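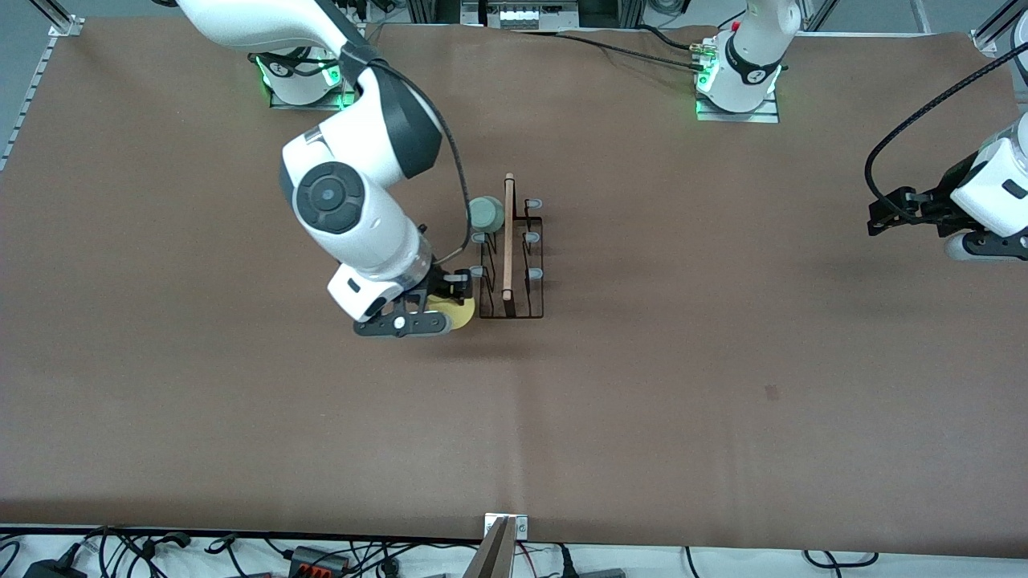

泰内克阿姨留给我的东西里，最占地方的是一只碗架。说是阿姨，其实没有血缘，她全名叫Tineke Van Leeuwen，在克拉特蒙特那栋老楼里住我楼下，我从小在她厨房里蹭饭，蹭到后来连我妈都懒得喊我上楼了。她走得很安静，一月里的事。她侄女Nele Baert给我打电话，说阿姨写了张条子，厨房里的东西归我，别的归她，让我有空过去拿。我当时满脑子想的是那口炖锅，结果炖锅早就漏了底，被扔了，真正搬回家的是一箱零零碎碎。黑铁丝的架子，细细的杆子，两边竖着浅灰色的胶头小柱，左边两根，右边三根，中间立着那块窄窄的浅棕色木板，角上再搁一只灰绿色的圆杯子，哑光的，她一辈子就是这么摆的，我到家也照着这么摆。

摆好以后我站在那儿看了半天，总觉得哪里不对。

你们肯定要笑我，不就是一只碗架嘛！可是左边两根右边三根这件事，我小时候问过她不下一百遍。她每次答得都不一样。有一回她说少的那根给了一个水手，有一回说被猫叼走了，还有一回她正在切洋葱，眼泪汪汪地说，那根是留给客人的，客人还没来呢。我那会儿七岁，信得不得了，吃饭的时候老往门口瞟，等那个客人。

客人没来，倒是Ans来了。Ans有两个，得说清楚，一个是Ans Aerts，一个是Ans Claeys，都是阿姨的牌友，都爱穿蓝毛衣，都嫌对方牌品差。阿姨喊一声“Ans”，两个人一起抬头，然后一起生气。（我后来学会了在楼梯口喊一声就跑，为这个挨过骂。）她们打牌的时候我负责洗杯子，洗好了放到架子角上，那个位置是定死的，放偏一点阿姨都要伸手挪回去。

所以东西搬回来那天晚上，我先给Ans Claeys打了个电话。她耳朵不太好，我喊了半天“碗架”，她以为我说“打架”，急得要叫人过来。等终于弄明白了，她在那头笑得直咳嗽。

“那个架子啊，”她说，“是劳尔先生的。”

“哪个劳尔先生？”

“Raimonds Laur，修船的。你去问另外那个，我不讲，我讲了她又要说我讲错。”

我只好再打给另外那个。Ans Aerts一听就叹气，先花了十分钟讲Claeys上回怎么藏牌，然后才说，劳尔先生年轻的时候在吉索普的码头干活，跟泰内克谈过一阵子，谈得挺好，两家都开始商量买什么锅了。后来他接了一份远处的活，三千块的工钱，在那时候是很大一笔，说好干完就回来。

“那他回来了吗？”

“回来了呀，”她说，“回来得太晚了嘛，泰内克生气了，门都没给他开。他把架子搁在门口就走了。”

我抱着电话坐在厨房地上，半天没吭声。架子是他搁的，那客人是谁，我好像有点懂了。可是小柱子的事她也说不清，她说买来就那样，又说可能是他自己焊的，手艺不行，又说你这孩子怎么还惦记这个。

挂了电话我睡不着，爬起来洗那块木板。木板是阿姨切面包用的，用热水一冲，味道就上来了，有点酸，有点焦，是她烤黑麦面包的那个味道。我一下子就想起她切面包的样子，刀子竖着，先在面包皮上敲两下，像敲门。我问过她为什么要敲，她说里面有人呢，先打声招呼。唉，她这个人，嘴里没有一句正经的，可我到今天切面包也敲。

第二个星期我去了一趟吉索普。不是专门去的啊，是店里让我去送货，顺路，好吧，也没有那么顺。码头边上的修船铺子还在，门牌是105号，卷帘门拉到一半，里面一个老头蹲在地上磨一块铁片，磨得火星子乱蹦。我站在外面喊劳尔先生，喊到第三声他才关了机器，抬头看我，眉毛上全是灰。

我本来想好了一大篇话，路上还练过，到了跟前一句都没说出来，就说：“我是克拉特蒙特来的，泰内克楼上的。”

他把铁片放下，在裤子上擦手，擦了很久。

“她还用那个架子吗？”他问。

我说用，天天用，一直用到今年一月。他听完点点头，没问一月怎么了，大概也不用问。他转身去里屋倒水，我听见柜门响，杯子响，水龙头哗啦哗啦开了好一阵。出来的时候他手里拿着两杯水，胳膊底下夹着一个饼干盒子，盒盖锈住了，我们俩轮流抠，抠得指甲都疼了才打开。里面是些螺丝、半截铅笔、一张船票，最底下滚着一根小柱子，胶头已经发黄了。

“本来六根，”他说，“有一边我只装了两根，想着等她开门了，我当面给她装上。年轻嘛，觉得这样很聪明。”

我笑了，笑着笑着鼻子就酸得厉害，赶紧喝水。水有股铁锈味，我全喝光了。

他要把小柱子给我，我说您自己来装吧，我家没有工具（这是瞎话，我有一整套）。他说他腿不好，坐不了那么久的车。我说我来接您。他又说他不会打牌。我说这个正好，两个Ans缺人缺了半年了，谁都不肯跟会打的人打。他低头看那个饼干盒子，看了一会儿，问我家里有没有面包。

我说有，黑麦的，我自己烤，烤得有点硬。

“硬的好，”他说，站起来去找外套，外套挂在门后面，口袋里还插着一把卷尺。

——
2023年7月15日
打印本页 | 用电子邮件发送
联系我们 | 版权所有，未经许可请勿转载 | 返回顶部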